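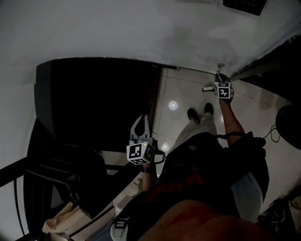 Elvira Ayala, Redakteurin für Hausmitteilungen, Horport

Notizen zum Vortrag »Sehr geehrte Mieter«

Einstieg
Aushang aus dem Treppenhaus vorlesen, langsam. 16 Zeilen, ein Satz. Pause beim dritten Genitiv. Falls jemand lacht: weiter. Falls keiner lacht: auch weiter, sind vermutlich Verwalter.

Passiv
»Es wird gebeten.« Von wem? Kamran fragen, ob er seinen Waschküchenbrief freigibt (2 Seiten, 100 Prozent Passiv).

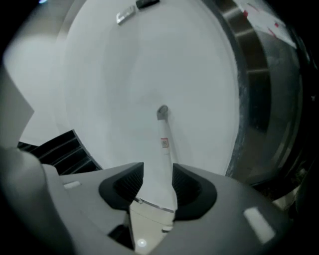

Übung im Saal
Zettel verteilen. Alle kürzen den Aushang auf 2 Sätze. »Zuwiderhandlung« ist verboten. Wer »zeitnah« schreibt, liest zuerst vor.

Bei Zeitnot Folie zum Fahrradkeller weglassen.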